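Unit 8: Hanging, Folding and Rail Order
Textile Care and Stockroom Practice, Bendon site

These notes accompany the second practical session and should be read before the Mandex workbook is opened. Students are expected to bring the workbook, a soft tape measure and a pencil.

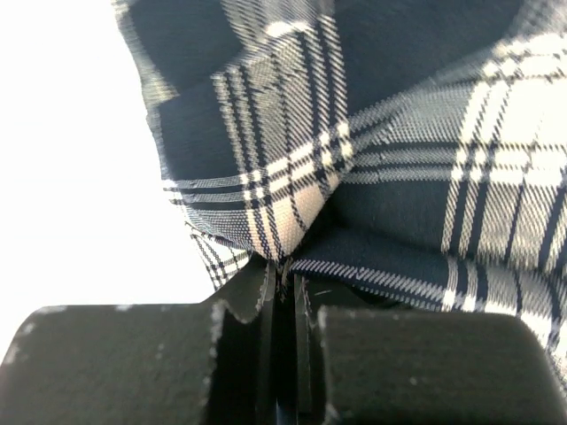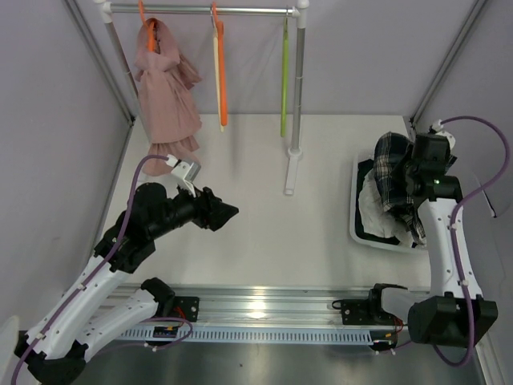

The purpose of a rail is to keep a garment in a condition in which it may be worn, sold or returned to its owner without further pressing. For this reason the rail should be prepared before any garment is lifted from the table. A short rail such as the one on the white table, with a dusty pink garment on the left and an orange and a lime-green hanger still empty, allows each piece to fall freely. Garments with ruffled layers should be given more room than their width on the hanger suggests, as the layers spread below the shoulder. Students should leave a clear space on each side and should not push hangers together to make room for late additions.

## Checked and striped cloth

Patterned cloth requires closer attention than plain cloth. When a plaid is gathered at a single point, its stripes run in towards that point from several directions and can no longer be used as a guide to the grain. The cloth should be laid flat and smoothed from the centre outwards until the bands meet at right angles. Only then should it be folded or placed on a hanger.

The following order is to be observed:

1. Find one broad stripe and lay it parallel to the table edge.
2. Smooth the cloth along that stripe, then across it.
3. Check the reverse for turned corners.
4. Fold on a stripe wherever the pattern permits.

Twill shows its diagonal ridges most clearly in the paler areas. A pull in the weave will generally be noticed there first — students should look before they smooth, and report any fault on the Stelline sheet.

## Choice of hanger

Hangers in the Cirillo store are sorted by shape. Colour has no meaning in this unit, although some workplaces use it to mark sizes. A hanger that is too wide will raise a point in the sleeve head, and one that is too narrow will let the shoulder drop. Heavy knitwear is always folded.

The store holds 1,191 hangers and is shared with two other courses. Any hanger taken out must be returned to its own bay by the end of the session.

## Written work

Each student is to submit a report of about 200 words on the preparation of a rail for mixed garments. The report should state the order in which the pieces were hung and the spacing used. Sketches are welcome but will not be marked. Work is due by 4 p.m. on the last teaching day in July and should be left in the Bendon office tray.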